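The Correspondence Hour: Notes on Two Seasons of Letter Writing

Wednesday, January 1, 2020

It has been the practice of this page to open each year with a statement of what was attempted in the previous one. Readers who follow it for the book notices will find those resuming later in the winter. The present entry concerns letters, by which I mean letters written by hand, on paper, folded, stamped and sent.

I began keeping a proper record of my correspondence in September of the year before last, at the suggestion of Decha Rojanasak, with whom I had exchanged letters irregularly since we were both students. His view was that a person who does not record what he sends will sooner or later repeat himself, and he enclosed one of my own letters as evidence. I had told him the same story about a missed ferry twice. The record is kept in a bound ledger with columns for the date, the recipient, the number of pages and the principal subject. A fifth column, for the date of reply, was added later and is squeezed against the margin.

By the close of the ledger's first volume I had written 1155 pages and received 967. The difference is smaller than I had expected. It is also misleading, as Kittipong Sriwong writes a very small hand and will fit on one sheet what takes me three, whereas Amr Belkadi prefers a broad nib and leaves generous space at the head of each page. No correction has been made for this.

The choice of paper deserves a fuller treatment than I can give it. For most of the period I used a plain cream stock from a stationer in Ondenside, sold by the ream and cut slightly narrower than the usual letter size. It takes fountain pen ink without feathering, though the reverse side is rougher and should be avoided when the letter is to run to more than one sheet. When the stationer ceased to carry it in the spring, I moved to a pad sold under the name Godik, which is smoother and noticeably thinner. Writing on both sides is not possible. My postage costs rose accordingly, and I have begun to write shorter letters, a change on which Rattana Suksawat has commented favorably.

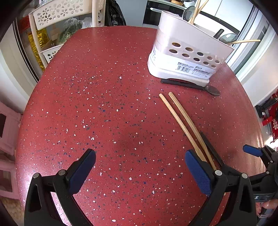

The order in which letters are answered is a matter on which correspondents differ, and I have changed my own position. I formerly answered the oldest first, on grounds of fairness. The result was that every reply went out late, and the letters which had arrived fresh and full of questions were stale by the time I reached them. I now answer the most recent letter first and the oldest second, alternating until the pile is finished. For this purpose the letters must be laid out where they can all be seen. A desk with a leather or dark wood surface serves well; a speckled top, such as the round red one with its white, grey and dark blue flecks, is less suitable for the work, as a stamp set down on such a pattern can be very hard to find again. A sheet of blotting paper placed underneath removes the difficulty.

Of the letters themselves I will say only what their authors have permitted. Thongchai Meesuk wrote at length through the summer on the repair of a garden wall, and his account of the drainage problem on the north side ran across 6 letters before any stone was moved. I learned more from it than from the manual he was quoting. He is of the opinion that the previous owner built the wall without a footing. Rattana Suksawat wrote chiefly on choral music, and on a recording of the Väisänen songs which she considers too slow in the second half. I have since listened to it and agree, with some reservation as to the final song, where the tempo gives the altos time to be heard.

Amr Belkadi's letters were the least frequent and the most carefully composed. He drafts in pencil and copies out in ink, and on one occasion sent the draft by mistake. It contained a paragraph on his late aunt Dora which did not appear in the finished letter, sent the following week with an apology. I returned the draft at his request. The paragraph was a very good one, and I told him so.

Several readers have asked how to begin. My advice is to write first to a person who already expects to hear from you, and to keep the letter to a single sheet. An opening apology for delay should be omitted. Ask at least one question that can be answered, and place it near the end, where the recipient will meet it last. Date the letter in full. Letters dated only with the day of the week are a trial to whoever must put them in order afterward -- I speak as one who has spent two evenings sorting a relative's papers by the color of the ink.

For the coming year I intend to continue the ledger in a second volume, with the reply column ruled properly from the start. I should also like to resume writing to two people with whom I have fallen out of touch, neither of whom reads this page. Their addresses are at least six years old and will need to be confirmed.

Correspondence regarding this entry may be sent to the usual postal box. Replies will be made in the order described.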